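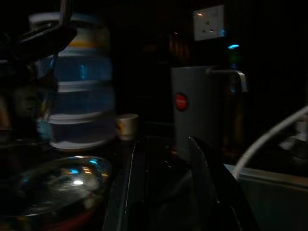 Fastura Under-Cabinet Light Bar

Most kitchens have one good light, and it hangs directly behind the cook. You lean in to chop an onion and your own head puts it in the shade. The Fastura is a slim bar that fixes to the underside of a wall cabinet and lights the counter, the onion and, with luck, your fingers.

It gives 300 lumens at full strength, enough to read the small print on a packet of yeast. There are two settings. High is for cooking. Low is for the glass of water at 3 a.m., when you want to find the faucet without meeting the full truth about the dishes.

Specifications
Length: 46 cm
Output: 300 lumens (high)
Color: warm white
Settings: high, low, off
Power: plug-in, cable included
Finish: Matte white or gray
Price: $29

Fitting
Hold the paper template against the cabinet, mark both holes, and screw in the clips. The bar snaps on. Mount it toward the front edge of the cabinet. Everyone wants to push it to the back, where it lights the wall tiles beautifully and leaves the cutting board much as it was. The template has an arrow on it now. The first batch did not, and we heard about that.

The screws suit solid wood and most board. For metal cabinets, order the Montecinos magnetic clips, sold separately.

Cleaning
Unplug it and wipe with a damp cloth. If it lives over a frying pan it will need this more often than you'd like. Please don't put it in the dishwasher. One customer did, and wrote to us very politely afterward.

What buyers say
"Lovely light. I have now seen the top of my toaster and will be replacing the toaster." Evdokia Gkikas

"Easy to put up. The switch is on the right and I am left-handed, so four stars." Kumaresan Arumugam

Goes with
Arkau motion switch
Tindilau linking cable, for joining two bars

Returns accepted with the clips and, if you can find it, the box.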